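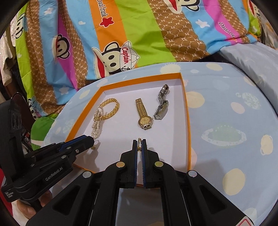 Jewellery sorting halted after gripper declines to let go

Wednesday, November 10, 2021

A trial in which hand-held grippers are used to sort second-hand jewellery was stopped for most of a day in Plutmont last week, after one of the tools closed on a ring and would not open again. The ring was unhurt. So was the operator, although she was attached to the problem for eleven minutes by the cuff of her cardigan.

The trial is run by Hsiao, a small firm that buys house-clearance jewellery in mixed lots and would like, one day, to have machines separate the watches from the bracelets and the bracelets from everything else. For now people do it, holding a gripper in each hand and moving the pieces about in a shallow tray while the movements are recorded. The recordings are meant to teach a robot arm how it is done. Last Thursday they would have taught it to seize a ring and hang on.

According to the firm's incident note, which runs to four pages and uses the word "retention" nine times, the fault came shortly after the mid-morning break. Jadwiga Baran, who has sorted jewellery by hand for most of her working life and by gripper since March, had picked up a ring and was moving it clear of the watches. She released the trigger. The fingers stayed where they were.

"I thought I'd done it wrong, so I squeezed again," she said. "That made it hold tighter. Then I leaned over to look at it and the side of the thing took hold of my sleeve."

The side of the thing is the linkage, the set of folding arms that brings the two fingers together. It has no guard. The risk assessment for the trial had considered pinched fingertips, scratched watch glass and the swallowing of small parts by visitors, but had nothing to say about knitwear.

Severyn Hrytsenko, the technician on duty, was called in from the car park. He tried the release lever, which moved freely and did nothing, and then the power switch, which turned off the recording light and did nothing else. The grip is mechanical and doesn't much care whether the electronics are awake. He eventually took out a pivot screw with a screwdriver borrowed from the watch repair bench, at which point the fingers parted and the ring dropped on to his shoe.

The cause was a return spring that had slipped off its post. Hrytsenko said the springs were rated for far more use than they had been given, and that he had found the same thing starting to happen on one other tool when he opened up the rest. Both have been fitted with a longer post and a clip. The clips cost 4 pence each. The lost day cost rather more, and the firm would sooner not say how much.

A second fault came to light while the first was being written up. The log for the jammed gripper showed it opening and closing quite normally for the whole eleven minutes. Its sensor reads the trigger and not the fingers, so as far as the record was concerned Mrs Baran had been putting down rings at a brisk rate. Po-yen Chiang, who looks after the data, went back through the month and found 230 clips in which the log and the video disagreed about whether anything was being held. Most were off by a moment. A few were off by an entire wristwatch.

"We'd been quite pleased with those numbers," Chiang said.

The clips have been pulled out of the set, which stood at over 700 before the news and is now being described as "under review". Chiang would like a sensor on the fingers themselves. He has been told there is a budget meeting.

Tistov, the workshop that maintains the tools for Hsiao, said it had checked every gripper on the site and had issued new instructions. Operators are to test the release on an empty gripper at the start of each session and again after lunch. If a gripper sticks, they are to put it down, piece and all, and call the technician. They are not to squeeze it again. Sleeves are to be rolled to the elbow, and loose cuffs, scarves and lanyards kept out of the work area.

The lanyard rule has caused some difficulty, as the site's security policy requires a lanyard to be worn at all times. Szu-yu Au, the site manager, said the two documents were being brought into line. In the meantime passes may be clipped to a back pocket, where they can be inspected by anyone who feels able to ask.

Ms Au said the company took the matter seriously and that work had restarted the following morning. Asked whether jewellery was a sensible thing to practise on, she said it was small, shiny, awkward and tangled easily, and that a machine which could cope with it could cope with most things. She agreed that this had yet to be shown.

Mrs Baran has been offered 400 Hsiao staff points, redeemable in the company shop, towards a new cardigan. The company shop sells mugs. She is back at the tray and says the repaired gripper is stiffer than it was but lets go when told.

The ring was later valued and put in the box marked "costume, mixed".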